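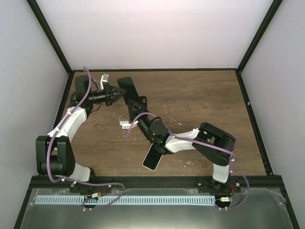
19 Jan 2024 | by the corresponding author, Tundham Surfaces Group

4.2 What people said about wood grain

I'll admit I went into the interviews thinking color would be the whole story. We'd spent most of June at the Trurkier site asking people what they liked in a work surface, and I had a pet theory that everybody wants a light tabletop, full stop. My theory lasted until lunch on the first day. People kept steering me back to pattern (grain, speckle, swirls, whatever you want to call it) and they had a lot to say!

The survey went to 89 people, all of whom used a shared bench or table for most of their working day. Each of them rated the sample boards on a scale from 1 to 10 for comfort, for how clean the board looked, and for how easy it was to find a small dropped item on it. The boards came from Wieser and were all cut to the same size, so nobody could pick a favorite just for the elbow room.

Brown grain did very well on comfort. The word that came up over and over was "homey," and I heard it from people who work in places that are about as homey as a bus station. Figure 3 has the sort of pairing they tended to like, a brown wood-grain top with a pale, smooth panel behind it. When we swapped the pale backing for a brown one, comfort scores slid, and several people told us the table felt "heavy" even though the board itself hadn't changed one bit.

Cleanliness was messier (sorry). A plain white board got top marks when it was freshly wiped and awful marks once we'd put crumbs on it. The brown grain barely moved either way. I found this funny at first, then a bit worrying, as a table that hides crumbs can also hide things you'd really want to wipe up. One person in the kitchen group wrote a full page on this in the comments box, front and back, and I've quoted parts of it in Section 5.

The dropped-item scores are where I'd ask readers to go easy on us. We used screws, beads and grains of rice, and the rice was a poor choice. It shows up on nearly anything that isn't white, so it flattered the brown boards. The beads were fairer. With those, fine grain was harder to search than wide grain, and the speckled board was worst of all, which matches what the Brurnano pilot found with a much smaller group.

I should also own up about the lighting. We meant to hold it at 1,000 lux for every session and we mostly did, but the blinds in the second room don't close all the way and the afternoon sun had its own ideas. I've kept those sessions in the main table and marked them with a star. Leaving them out nudges the cleanliness scores a little and doesn't touch the comfort ones.

Age didn't seem to matter much. Kind of work did, and I wish we'd asked about it in more detail, because "bench work" turned out to cover everything from sewing to fixing radios. The sewing folks in particular wanted a plain surface and were pretty firm about it. Their ratings are broken out on their own in the next section.

Contact: Tundham Surfaces Group, corresponding author | © 2024 Tundham Surfaces Group | Back to top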